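3.2 The armchair corner

I'll admit I have a soft spot for this part of the study. We wanted to know where cushions end up when a living room gets tidied, and the chair in the Undari apartment gave us more to chew on than the sofas did – mostly thanks to its shape.
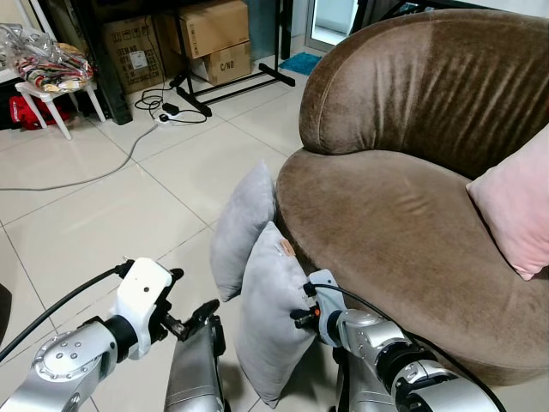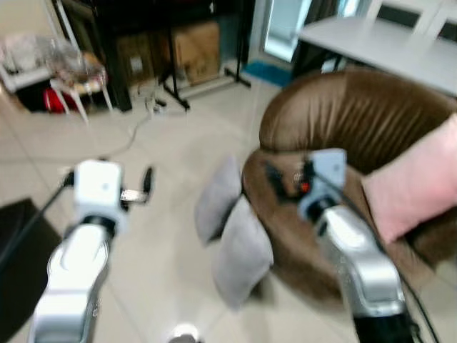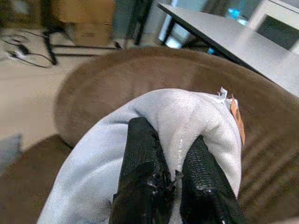
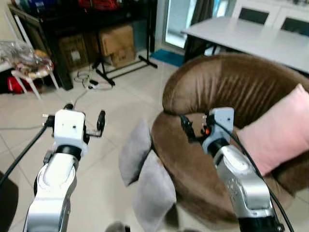

Figure 5. The brown chair and light gray cushions, Undari apartment.

Zosus Papers on the Home, Vol. 10, p. 20

A tub chair is an awkward thing to put cushions on. The back curves around the seat, so a square cushion has no flat wall to rest on and has to lean. You can see it with the pale pink one, which sits over on the right side of the seat (first, second and fourth views). The gray ones stand on the floor in front of the chair in those same views, and I'd call that the "waiting" position: off the seat, but still close enough that anyone would guess where they belong.

We had a long argument over whether "waiting" should count as tidy. My co-author at Chin said no, floor is floor. I said it depends on the cushion! In the end we scored it as half tidy, and the Parko apartment was scored again in March to match.

Labels turned out to matter more than I expected. The third view shows two of them at the seam of the gray fabric, a small white one and a longer orange-brown one. In our interviews, people told us they turn the tag side down or toward the back of the seat, and several got quite heated about guests who don't. We added tag direction to the scoring sheet after that, as item 10.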